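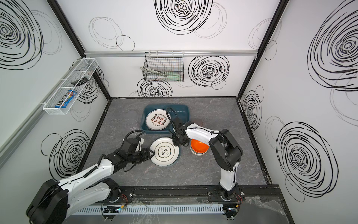
I finally have a system for the dishes, and it starts with a plastic tub. Thread.

I used to leave everything on the counter after supper and wash as I went. In January I moved to the flat on Wike Street, where the sink is tiny, and that stopped working.

So now it all goes in a tub first. Plates flat, bowls beside them, glass last. Then one trip to the sink.

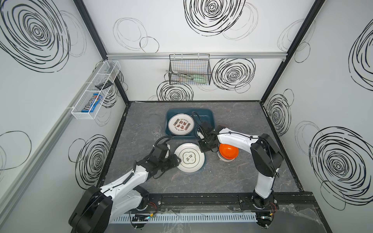 A tub with square sides wastes less room than a round one. Mine was $5 at Rincombe. I looked at a folding one from Gavov for $48 and left it there.

Stack bowls by size before you pick them up. Two bowls nested take the space of one – obvious, but I didn't do it for years.

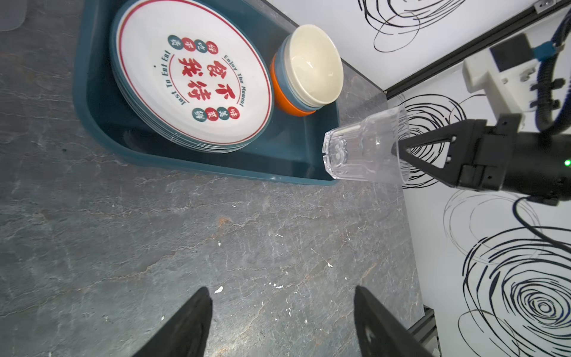 Glasses are the only thing I slow down for. I hold them near the mouth and put them in where there's a gap, never under a plate.

Unloading is the same in reverse. Glass out first and off to one side, then bowls, then plates.

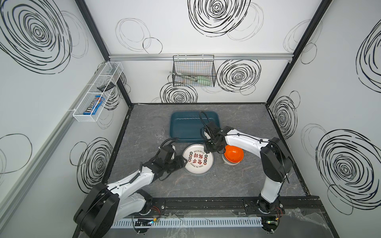
Plates with printing on them get a soft cloth only. I scrubbed an old one with a green pad and took half the pattern off. I'd hate to do that to the one that says "Enjoy the Moment" next to the big red characters.

Tongs and other long tools stay out of the tub. They go in a wire basket on a rail.

Drying racks next. I have 2 to compare.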